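How to practise your first kata at home

Clear a bit of floor, take your shoes off and give yourself 20 minutes, which is plenty when you're new to karate.

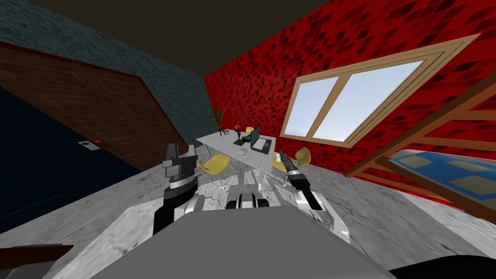 Start in ready stance and walk through the opening turn and low block slowly – slower than feels sensible, I promise! Do that 3 times, then add the stepping punch. Keep your knees soft and let your hips finish each turn before your hand does.

Leonor Garcia, who taught me, had us whisper the count, and I still do (the neighbours are grateful). If you lose your place, go back to the bow and begin again.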